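Notebook, teleop bench, sim side
March 2026
Entered by R. Keane

Carrying on from the February pages. The wrist-view replay works again after the Plota update, so demos can be recorded in sim without the overhead view. The plan for this block was to collect a batch of approach-and-close demos by remote control, then see how many survive the filter.

Setup. Trundell hand controller, right hand only. Sim table is the black top with the brown trim. Controller scale set to 0.5 for translation and 1.0 for rotation. Clutch on the side button, gripper on the trigger. Recording starts on the first clutch press and stops when the operator taps the foot switch. Everything else as in the Gekwood config, unchanged.

First thing that went wrong: the trigger value was being logged after the deadband, so small squeezes show up as zero and then jump. The fingers in sim follow the raw value, which means the replay and the recording disagree for the first part of every close. Fixed in the logger. Demos recorded before the fix are kept in a separate folder named old_trigger. Do not merge them. I have done that once already and had to pick them out by hand.

Second: clutching. When the operator releases the clutch to reposition the hand, the arm holds still, but the recorder keeps writing. The result is long flat stretches in the middle of a demo. A policy trained on those learns to stop at the same spots. Two options considered. Drop all steps where the clutch is open, or keep them and mark them. I went with marking, and dropping at load time, so the raw files stay complete. The loader flag is skip_idle and it is on by default. It does not drop idle steps where the clutch is closed. Those are the operator thinking and I have no good rule for them yet.

Third: orientation drift. After several clutch cycles the hand and the gripper no longer agree on which way is up. The operator compensates without noticing, and the path gets a slow roll in it. Added a realign on long press. It snaps the reference back to the gripper's own axes and does not move the arm. Tested with the arm well clear of the table. Not yet tested in contact.

Counts for the block. 70 demos recorded. 14 thrown out by the filter: most for table contact during the approach, the rest for ending with the fingers half closed. Longest kept demo is 724 steps, which is too long for this task, but the path is clean, so it stays in for now. Mark it as slow.

Looked at the rejected ones individually. The table contacts nearly all come from the same habit. The operator descends and rotates together, and the wrist view gives very little sense of height over a plain black surface. With no texture to speak of, the view barely changes during the last part of the descent. Going down in two moves works better: rotate first while high, then a straight descent with the wrist locked. I added a rotation lock on the second button. Demos made with the lock are duller to look at and easier to replay.

Also tried kinesthetic teaching on the real arm for comparison, same approach motion, gravity compensation on. Quicker to do, and the contact feel is obviously better. Against it: the operator's hands are in every view, the elbow gets pushed into poses that remote control never produces, and the gripper has to be worked by a button on the flange, so the close always comes late. Friction in joint four makes the path lumpy at low speed. I would still use it for anything that needs force. For free-space approach I would not bother.

Echevarría gripper model in sim: checked finger travel against the drawing. Matches. The finger pads have no compliance in sim, so grasps that hold there may slip on the bench. Known, not addressed.

Wrist view, fingers open and nothing between them, pointing toward the trimmed edge of the table.

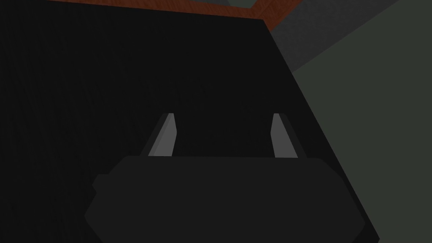

Should a demo with a visible mistake and a recovery be kept in the training set?

Keep it if the recovery is complete and the operator corrects from the bad state without resetting. Those steps show the policy how to get back on the path. Cut the part that leads into the mistake, so that only the correction is learned. If the operator restarts from home, discard the whole demo.

Applied that rule to the kept set by hand. It only came up in a few files. The cut points are stored as a start index in the sidecar file and the trajectory itself is not touched. Anyone re-running the filter needs to pull the sidecars as well, or the bad lead-ins come back.

Action format. Still undecided between absolute poses and deltas. Deltas replay well for short demos and wander on long ones. Absolute poses replay exactly but tie the demo to the table position. I am storing both. Disk use is over 2 times what it was, mainly because the views are now saved at every step. Can be cut by saving every other view and keeping the joint data at full rate. Not urgent.

To do:
Test realign with the fingers touching the table.
Write a check for trigger jumps so old_trigger files are refused by the loader.
Try a faint grid on the table top and see if the contact rejects go down. Same operator, same start poses.
Lower the translation scale for the final descent only, and find out whether the switch is noticeable in the hand.
Ask Gekwood for the joint four friction values.
Re-record the slow demo with rotation lock on.

Controller left on charge. Config saved as bench_right_lock.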